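Home | Interviews | Reviews | Shops | About

Wanting Xia has moved her book collection four times and says she'd rather give birth to it than do it again. The collection is all small stuff: booklets, menus, cards, brochures, anything a hotel or railway once handed out free and expected to be binned. She owns 1,104 of them, and until March they lived in shoeboxes.

"People see a shoebox and think shoes," she says. "My brother-in-law took one to the charity shop. We got most of it back."

Now they share a long room with a desk, a couple of computers and whoever happens to be working. She calls it Mirneseo, a name she refuses to explain. I was given a chair and told not to lean on anything.

Her favourites are covers with trees on them. She has strong views on hotel lettering, too. "It should be big and pale and a bit full of itself. If you can't read HOTEL from across the road, where are you going to sleep?"

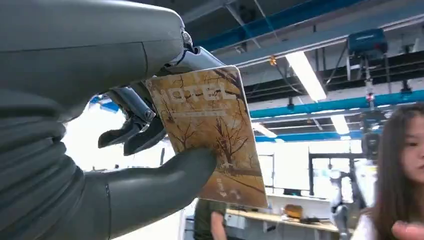
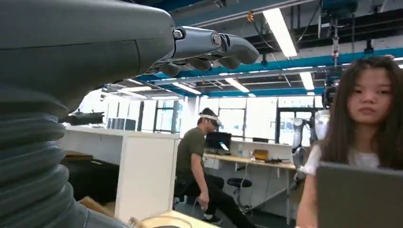

How do you store something that thin without it curling?

"Flat, in a drawer, with card between every few. I stood them upright for years, like records, and they all slumped to the left. Grasier, the shop I buy sleeves from, sold me 705 in one go and asked if I was all right."

She wasn't, particularly. The sleeves were a size too small for anything with a decent border, so about 35 of them now hold receipts. The rest went round the railway timetables, which she admits are dull - "but they fit".

Her friend Idrisa Mwaipopo helps with the sorting on a Saturday. He believes in filing by country. She believes in filing by colour, and it is her drawer. They have got as far as brown.

"Brown is enormous," she says. "You've no idea how much brown there was."

Would she sell any? She looks at me as though I'd asked for a kidney, then says she might part with the duplicates, if the buyer came to the house and seemed clean.

Recent interviews
Nadiia Hutsuliak on mending other people's umbrellas
Kamol Prasertsri: 501 teaspoons and a patient wife
Rawan Abou Jaoude on the last days of Corrigan
Older posts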